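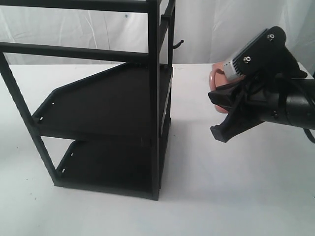 **Figure 4.** Two-shelf black metal rack on a white tabletop, with a pink ceramic mug to its right. A small hook projects from the upright on the rack's right side.

## 4. Where the Mugs Go: Small Racks and Shared Counters

Of all the objects we followed in the Clorville households, the countertop rack surprised us most. We had planned to treat it as background, a thing that holds other things, and to spend our pages on the cups and plates themselves. Then the diaries came back, and people had written about their racks with real feeling! They had opinions on which shelf was "the good shelf," on how far a handle should stick out, and on whether a hook is a place to keep a mug or only a place to park one for a minute. This section takes those opinions seriously.

### 4.1 Material

The diaries cover 90 households over the month of August. Each household kept a simple log of where drinking vessels were put down after use, after washing, and at the end of the day. After we removed entries with no location given, 1578 placements remained, and 959 of these involved a rack, shelf, or hook of some kind. The rest went to the bare counter, the sink, a closed cupboard, or a table in another room. We coded the entries by the words the writers used and kept their own terms wherever we could. If a diary said "the top bit," we recorded "the top bit" and only later grouped it with "upper shelf."

Racks came in many shapes. The kind in Figure 4, with flat shelves at two levels and open space between the uprights, was the one people found easiest to describe. Its lower shelf sits close to the tabletop, and the upper one is at roughly mid-height of the rack. Households with racks of this general layout wrote longer and more detailed entries than those with a single wire tray, and we lean on them heavily in what follows.

### 4.2 Upper shelf, lower shelf

We expected the upper shelf to be used for whatever was needed most often. That was true for many homes, but a second pattern ran right alongside it. In a good number of diaries the upper shelf was for mugs that belonged to a particular person, while the lower one was common property. One writer called the lower shelf "the pool." Another, in a house of students, noted that taking a mug from the top without asking was "basically theft" (the same person admitted to doing it twice that week).

The low shelf had its own fans. A shelf close to the counter is a short reach for children and for anyone with a sore shoulder, and several older participants said they had stopped using anything higher. It was also where the heavy things ended up — big soup mugs, a sugar jar, and in one home a stack of saucers that no longer had matching cups. We find this delightful, and also useful. The lower shelf gathers objects whose place in the kitchen has not been settled, and it lets a household put off settling it.

### 4.3 The hook question

Hooks divided our participants sharply. A hook asks for a handle, so it sorts vessels the moment it is used: mugs can hang, tumblers can't. The hook in Figure 4 is small and sits near the top of the upright, and hooks of that sort drew the liveliest comments in the whole set. Supporters liked having one mug that was always in the same spot. Doubters worried about knocks and chips, especially where the hook faced a walkway or the kettle.

What nearly all of them shared was a habit of using the hook for one chosen mug. Even in homes with several hooks, diaries tended to name a favorite and describe the others as spare. The color of the mug came up often in these entries. People wrote "the pink one" or "the green one" far more readily than they gave a size or a maker, and color seems to work as a kind of household address. A plain mug in a strong color is easy to ask for from across a room.

### 4.4 The space beside the rack

We had no code for the strip of counter next to a rack when we began, and we had to add one after reading the first batch. It turns up constantly. Writers called it "next to," "by the rack," or "on its way," and the last of these is our favorite phrase in the study. A mug beside the rack counts as nearly put away. Several households were relaxed about this and let mugs stay there all day. Others treated the strip as a small failure of order and wrote about it with some heat.

The Perklow diaries, collected earlier with the same log sheet, hold the same kind of entry under different names, which makes us more confident that the strip is a real place in people's minds. Pearce homes used it less, though kitchens there were also narrower, and we can't separate the two effects with the material we have.

For design work such as the Pikulero shelf study, we would suggest measuring the counter next to a rack along with the rack itself. A rack that fills the available surface leaves no room for things on their way, and our participants clearly want that room. Section 5 returns to the same 959 placements and sorts them by time of day.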